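FOR RELEASE 12/09/2021

Gokwood Says Home Chore Robots Are Not Ready, and Publishes Its Reasons

ESTVILLE - Gokwood, a consumer testing group based in Estville, today released its first report on whether robot arms can take over simple chores at home or on the shop floor. The short answer is no, and buyers should be careful with anyone who tells them otherwise.

The report, titled Nalum, covers 400 attempts at tidying jobs carried out in August. The main job was picking everyday things out of a bin, one at a time, and setting them down somewhere else. A cup, a brush or a tape measure gives a grown person no trouble at all.
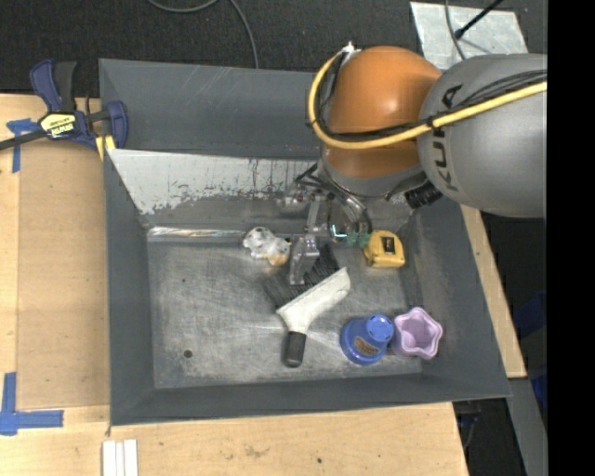 Gokwood scored each attempt as a pass only if the item was lifted, moved and released with no human help. A dropped item was a fail. So was a stop that needed a person to step in, a rule that several suppliers objected to. Gokwood kept it. A homeowner who has to stand beside the machine has not been spared the chore.

The report also questions sales videos. Of 16 clips reviewed, 3 showed a full job from start to finish without an edit. The rest may show real progress, but a shopper has no way to tell.

Gokwood does not claim the work is worthless. Fixed jobs with the same part in the same place are a different matter, and the report says so. Mixed clutter is where the promises run ahead of the results.

A second round, named Javier, will raise the total to 2000 attempts and add folding and wiping. The full Nalum report is free on request from the Gokwood office in Estville.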